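4. Rest days and late goals in the regional league

4.1 What we asked of the match records

Soccer people love to argue about tired legs. Fans of any club will tell you that their side always fades in the last quarter hour after a midweek game, and we were delighted to find that the league's own records let us test the claim properly. Every match report gives the minute of each goal, the time of each substitution and the date of each team's previous game. Put together, these three simple items tell a surprisingly rich story.

We used 3,000 match reports from the second and third tiers. For each one we noted how many full days of rest each side had before kickoff, and then looked at goals let in during the final 15 minutes, stoppage time included. Matches with a sending-off were set aside, as a side playing a man short gives up late goals for other reasons.
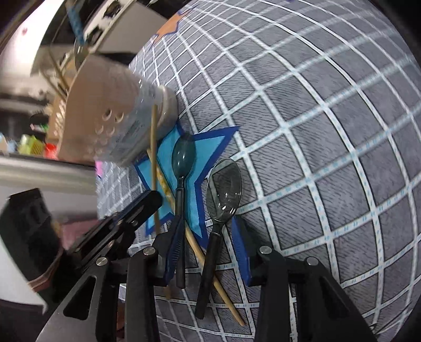

The choice of a late window matters more than we first thought. An earlier draft of this work used the whole second half, and the effect of rest nearly vanished. Goals just after the break seem to follow the pattern of the first half quite closely, whatever the schedule looks like. The gap opens late, and it opens quickly — a lovely result to see appear on the screen after months of cleaning up dates.

Figure 4 plots late goals against days of rest. Teams with two days off let in clearly more than teams with four, and the line flattens after that. A fifth or sixth day seems to buy very little. We had expected a steady slope, so the bend in the curve was the most exciting part of the whole project for us.

Figure 4. Late goals let in per match, by full days of rest before kickoff. Matches with a sending-off are left out.

4.2 Two clubs with opposite habits

Hollis and Birkley make a wonderful pair for closer study. They share a division, travel similar distances and had nearly the same number of short-rest games. Hollis tends to make its first change early in the second half, while Birkley holds on to its starters as long as it can. On normal rest the two defend late leads equally well. On short rest Birkley slips and Hollis barely moves.

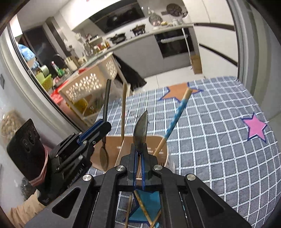 We can't claim that early changes are the cause. Hollis also carries a deeper bench, and its fresh players may simply be better than the ones Birkley could send on. Still, the same pattern shows up in a weaker form across the division once squad size is taken into account, and we think it deserves a proper trial. January, when postponed games pile up, would be the ideal month to run one.

One weak point is travel. Our records list the ground but say nothing of when a team set out or got home, and a long night on a bus may cost as much as a lost rest day. We would be thrilled to hear from any club that keeps such logs.

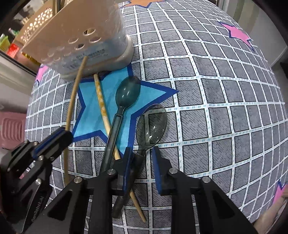

Corresponding author, Match Data Group, Punari Institute of Sport
Revised version received Jul 12, 2025

4.3 Checking the result

To see whether the bend in Figure 4 was a fluke, we shuffled the rest days among teams 1,000 times and redrew the curve each time. Only 20 of the shuffled curves bent as sharply as the real one. We then repeated the work using only matches that were level at the start of the late window. The curve kept its shape, though with fewer games the points scatter more widely around it.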